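Bistden pauses box-folding cells after gripper fault

Sunday, October 16, 2022

I'm Tươi Mạc, I look after the two-arm packing cells at Bistden, and I'd rather you heard this from me than from a rumour at the loading dock. We've paused all folding work on the Munro cells while we sort out a fault in the grip controller.

What happened? On run 1217 an arm kept closing after it should have stopped. The force limit is meant to cut in, and it didn't — the log shows the reading frozen for 933 milliseconds while the finger motor carried on. No one was hurt, thank goodness! We lost one carton and a fair bit of sleep. Our best guess is a firmware change we took from our supplier, Sirnemach, back in August, but we're still testing that.
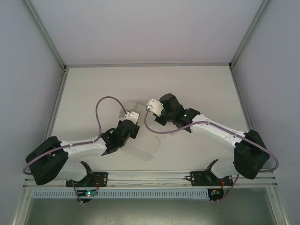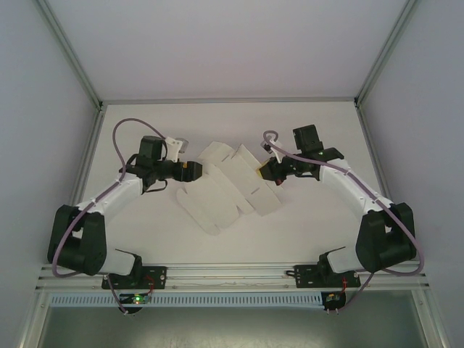
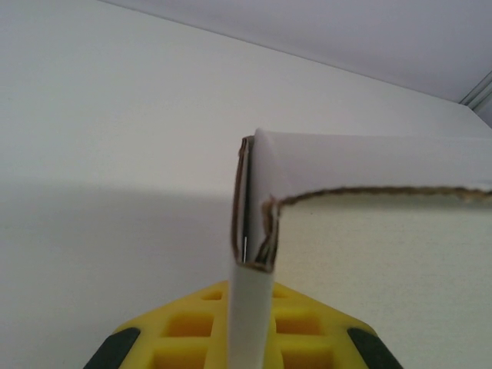 Two-arm cell with a clear plastic item (first) and a die-cut cardboard blank (second); folded corrugated cardboard at a yellow gripper (third).

Every cell is going back to the older firmware, and each one has to get through 3000 grip cycles before it folds another box for a customer. I've also asked for a separate cutoff that doesn't rely on the same sensor (should've had one from the start, and that's on me). Orders out of our Curnberg centre will be packed by hand in the meantime, so please allow a bit of extra time. If you run our cells at your own site, switch off the folding program and give us a call before you start it up again.

Contact: Bistden Media Desk, Curnberg | © 2022 Bistden | Back to top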